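Search this site Search Go

Unit 2: Curved surfaces and flat panels

A ball starts as flat sheet material. This unit covers how flat panels are joined to make something close to a sphere, and where print and finish can go once the panels are set. Read it before the June workshop at Ruddock and bring a ruler, a soft pencil and thin card.

The classic soccer ball pattern uses 12 pentagons and 20 hexagons. Every pentagon is surrounded by hexagons, and all the edges are the same length. Cut from stiff card, the shape has visible corners. Cut from a softer sheet and inflated, the panels bulge and the corners mostly disappear. 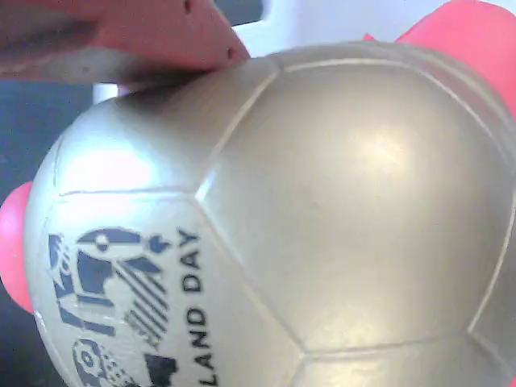
Nermina Delić

Seams on a ball can be stitched, glued or molded. On the metallic ball the seams are molded, and the lines divide the surface into the usual pentagons and hexagons. A glossy finish in silver and champagne tones shows curvature well – look at the soft patch of light on the large hexagon. Print on a ball is a separate problem. Dark lettering such as "LAND DAY" reads clearly on a pale ground, but a ball has no fixed top, so the words will often be sideways to the reader.

Workshop task

Draw one hexagon with 40 mm sides and one pentagon with the same side length. Cut them out and tape them along one edge. Add panels until the sheet will no longer lie flat on the table, and mark the edge where this first happens. Then repeat with 60 mm sides.

Place a word of your choice on one hexagon and sketch it from two directions. Keep the sketches for Unit 3. The reading is Lukel, page 82, on panel joints.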